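Kamix small clear pitcher, handled

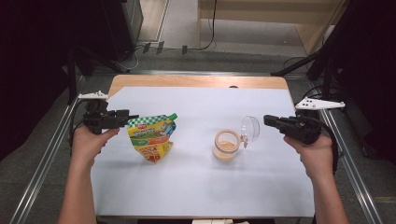
Catalogue Supplement 10, page 30

Item 2206. Pitcher, small, transparent plastic, with handle.
Related item: 2229, spouted food pouch, refillable (listed separately).

General

The 2206 is a small open pitcher for pouring cold and lukewarm liquids at the table or on a preparation surface. It has a wide round mouth and a single curved handle, also clear. The body carries no printing, so the level of the contents can be read from any side, including through the handle. It is supplied without a lid.

The pitcher is intended for work with small quantities: portioning drinks, thinned purées, milk mixes and pouring samples. It is shown with a pale tan liquid a little over the depth at which we suggest most users stop. A lower fill is easier to control when the receiving vessel has a narrow neck, as spouted pouches do.

Material and finish

Clear food-contact plastic, moulded in one piece with the handle. The inside is smooth, with no ribs or steps below the rim. Light tinting of the rim when coloured liquids are inside is a reflection of the contents and does not indicate staining. True staining can occur with tomato, turmeric and strong tea if these are left standing overnight. It does not affect use but cannot be fully removed.

Fine scratches will appear with normal handling. Scouring pads speed this up considerably and should be kept away from the inner wall.

Handling

Stand the pitcher on a flat surface before filling. Fill from a larger jug in one steady movement and let any bubbles rise before judging the level. When pouring, bring the rim close to the mouth of the receiving vessel and tilt slowly – a wide mouth releases liquid faster than a lipped one, and the last part of the pour tends to run down the outside if the pitcher is brought upright too gradually.

For right-handed use, set the pitcher down with the handle to the right and the receiving vessel on the left. Left-handed users should reverse the layout. Leave a clear gap between the two.

Use with spouted pouches

A pouch with a screw cap on an upper corner can be stood upright beside the pitcher, provided there is enough in it to hold the base open. Pouches that have been squeezed or folded stand less reliably and should be held while the cap is off. Unscrew the cap fully and put it down away from the pour.

To empty a pouch into the 2206, hold the spout inside the rim and press from the bottom upwards. To fill a refillable pouch, use a funnel. The pitcher has no pouring lip and direct filling through a spout is not recommended. Single-use retail pouches should not be refilled.

Work surface

A large sheet of plain white paper over a wooden table makes a suitable base for portioning work. Drips show at once and the sheet can be thrown away afterwards. It should lie flat, without a fold under the pitcher. On bare wood, wipe up sugary liquids promptly. Item 2206 has no rubber foot and will slide on a wet surface.

Cleaning

Wash before first use. Hand wash in warm water with ordinary washing-up liquid, using a soft sponge, and rinse well where the handle joins the body. Upper rack of the dishwasher is acceptable on a low-temperature programme. Do not use in a microwave or oven. Do not fill with boiling liquid. Dry upside down on an open rack.

Storage

Pitchers may be stored upright or inverted. They should not be nested, as the handle prevents one from seating properly in another and pressure on the rim can cause cracks. Discard any pitcher with a crack at the rim or handle joint.

Ordering

Sold singly or in cartons of 30. Mixed cartons with item 2229 are available to trade customers of Tsegaye and Dundow only. Please quote the item number in full, as the Pisarov pitcher of similar shape has a lip and is not interchangeable in carton inserts.

Trade orders: Eyerusalem Yilma
Returns and breakages: Dimas Lau
Page text checked by Pui-shan Mak. Replaces the August sheet.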